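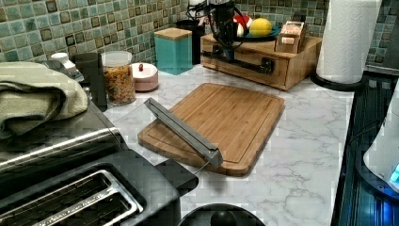 A repetibilidade é o número errado

Quem compra um braço leve para manipulação em ambiente doméstico recebe uma folha de dados encabeçada pela repetibilidade. É o valor que se mede com mais facilidade e o que menos ajuda a escolher. Passei boa parte do inverno a comparar duas garras paralelas, a Stuvetti e a Lapointe, montadas no mesmo braço e comandadas pelo mesmo controlador, e a repetibilidade do braço não explicou nenhuma das diferenças que encontrei.

O protocolo era modesto. Objetos de cozinha sobre uma bancada, 22 por garra, com a mesma sequência de aproximação, fecho, elevação e pouso. Registo de corrente do motor a 1000 Hz, posição dos dedos, imagem de uma câmara fixa e de outra no punho. Repeti as sessões em março, depois de trocar as almofadas dos dedos, e as conclusões mantiveram-se.

A Stuvetti fecha depressa e com força de sobra. Com frascos e caixas rígidas isso é uma vantagem. Com um pano de cozinha dobrado, a força não serve de nada: os dedos apanham a camada de cima, o resto escorrega, e o controlador declara preensão válida porque a corrente passou o limiar. A Lapointe tem metade da força e um curso mais curto, mas o seu controlador expõe o perfil completo de corrente durante o fecho. Com esse perfil escreve-se em poucas linhas um detetor que distingue tecido de cerâmica. Com um simples bit de «objeto agarrado», não.

Daqui sai a minha primeira objeção à forma como estes produtos são avaliados. Testa-se a mecânica e aceita-se a interface como vier. Uma garra medíocre que devolve sinais limpos é mais útil, num laboratório, do que uma garra excelente que os esconde atrás do firmware. Ghislain Lavoie, com quem discuti os resultados, discorda em parte: defende que o integrador industrial quer precisamente o bit e paga para não ver a curva. Admito o argumento para uma linha com uma só peça. Numa bancada onde há cerâmica, fruta, madeira e papel, não o admito.

A segunda objeção diz respeito às câmaras. A câmara de punho tornou-se quase obrigatória, e compreende-se: a calibração mão-olho faz-se uma vez e o alvo cresce na imagem à medida que a garra se aproxima. Nos últimos 8 cm, porém, os próprios dedos tapam a zona de contacto, e é aí que a informação faz falta. Uma vista superior fixa perde resolução mas conserva o contexto. O cromado de uma torradeira e as superfícies pretas brilhantes degradam a profundidade nas duas, cada uma à sua maneira, e a fusão ingénua das nuvens de pontos soma os dois erros. Obtive melhores resultados a usar a câmara fixa para escolher a pega e a de punho apenas para corrigir o desvio lateral.

O Dastico, o controlador que usei, trata bem esta divisão. Permite atribuir frequências distintas a cada fonte e carimba as mensagens no momento da aquisição — pormenor que o seu concorrente direto, o Stuvutlow, resolve com um carimbo à chegada. A diferença entre os dois métodos é irrelevante com o braço parado. Em movimento, transforma-se em erro de posição, e vi esse erro ser atribuído à calibração durante 2 dias inteiros.

Ryszard Adamczyk propôs-me uma métrica que passei a adotar: o tempo que decorre entre a falha de preensão e o instante em que o sistema sabe que falhou. Não aparece em nenhuma folha de dados que eu conheça. Depende da garra, da câmara, do controlador e do código, e por isso nenhum fabricante a reivindica. Para quem monta o sistema completo, é a que melhor prevê o trabalho que vai sobrar para o operador.

Há custos em medir assim. É preciso provocar falhas, o que obriga a objetos mal colocados, superfícies escorregadias e almofadas gastas, e o ensaio demora mais. Os resultados só valem para a combinação testada. Aceito ambas as limitações. A repetibilidade medida em vazio, com um comparador encostado à flange, também só vale para a combinação testada, e essa combinação não inclui objeto nenhum.

Para a próxima compra pedirei aos fornecedores três coisas: acesso à corrente em bruto, carimbo temporal na origem e um modo de desligar a lógica interna de deteção. A força máxima de fecho pode vir no fim da página.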